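[home-sewing list] Re: taking the letters off a sweatshirt, and the bedspread question

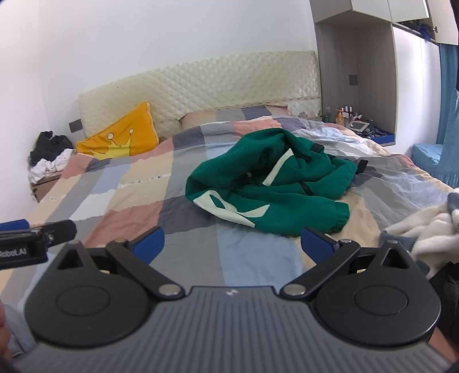
Page last changed: 25/10/2018

Hi all,

Thank you to everybody who wrote back on the green sweatshirt! I read all of the replies over two cups of coffee and then went and threw the thing on the bed and looked at it some more, so at least one of us has made progress. I'll answer in pieces, because there were two questions tangled up in my first message and people picked whichever one they liked.

From the earlier message:

> I would leave the big white piece alone. On thick sweatshirt fabric
> an applique that has been on for years will have a shadow under it.
> The green around it fades and the green underneath doesn't, and you
> will be looking at the ghost of it forever. If you must take it off,
> work from the wrong side, snip every third stitch, and pull the
> thread from the front with tweezers. Don't iron it until you know
> whether there is glue.
>
> Also, what size is the bed? You said you want the cover to reach
> the floor on one side but you didn't say which way the blocks run,
> and what is the pillow doing, is it the same fabric or not?
>
> And does anyone still use Heltico thread? Mine shreds.

OK, the shadow. You're right and I didn't want to hear it. I turned up the edge of the off-white piece, down by the point, and the green under there is darker. A little bit darker, but I'd see it every time. So the big curved one stays put. I've gone back and forth on the leaf-shaped opening in it, where the green shows through, and I think I could lay a scrap of something behind that and stitch around the inside edge by hand. My daughter voted for pink. She votes for pink on everything, but the bedspread has that dusty pink in it and I have a good piece left from shortening it, so maybe she wins this one.

The cuffs are in great shape, by the way. The ribbing is still snug. Whoever asked whether it was worth saving at all, that's why, that and the weight of it. I went looking for a new one as thick as this and everything in the store felt like a dish towel. The collar is another story and I may just cut it off and bind it. Has anyone bound a sweatshirt neck with plain quilting cotton, on the bias? Does it hold up in the wash or does it go wavy on you after a month?

Now the bedspread. Sorry, I should have said. The blocks are printed, it isn't real piecing, so nobody needs to be impressed with me. Pink, beige, light blue, a couple of grays and a dark slate, and little strips of printed motifs here and there in the light parts. Rectangles, different sizes. The flat pillow down by the headboard has the beige, gray and slate blocks too, and the bright orange-yellow one with the crown on it is from another life entirely and doesn't match anything (it isn't going anywhere, I've been told).

The name on the package was Inga, I think that's the line and Wulus is the store brand, or the other way around. I bought it wide on purpose. I took 14 inches off one end and should have taken it off the side. So now it's short at the foot and long on the wall side, where it just bunches up and wrinkles. Looks fine in the middle! You could bounce a quarter in the middle. Up by the headboard it's a mess by lunchtime every single day, no matter how I pull it.

What I'm thinking is one of these, and I'd like opinions:

Put the 14 inches back on at the foot with a strip of plain slate in between so it looks like I meant it. I still have the piece minus what I cut for the pocket on the Cludero bag (remember that one, with the zipper I put in backwards).

Or leave the foot alone and run a wide hem down the wall side, with some weight in it. I've heard of people using drapery weights. Will that pull the cover crooked overnight? I don't want to be straightening it twice a day in place of once.

Or give up and use it as a backing for a real quilt. I'd need 100 inches on the long side and I'm just about sure I don't have it, I'd have to piece it after all, and then we're back where we started.

To the person who asked about washing, I do it warm, and it came out of the dryer softer but with those soft all-over wrinkles that don't quite iron out. Is that the polyester? The label says a blend and doesn't say of what. I tried a damp cloth and a hot iron on one corner and it helped for maybe 20 minutes.

Heltico thread: yes, I use it, the dark green spool is the one I was going to use on the sweatshirt. It shredded on me too until I changed to a bigger needle and slowed down. On the light colors I've had no trouble. I have 3 spools of the cream that I'm never going to finish, so if anyone is coming to the November swap and wants them, speak up and I'll put them in my bag.

One more on tweezers, do you like the pointed kind or the slanted kind for pulling threads? I've been using the slanted ones out of the bathroom and they keep grabbing the fabric along with the thread. There's another straight off-white strip on the sweatshirt I might practice on before I decide anything, it's narrow and I think I could live with the shadow from that one.

Still open on the pink. Send me your votes, I'm going to press the scrap tonight and pin it in and see.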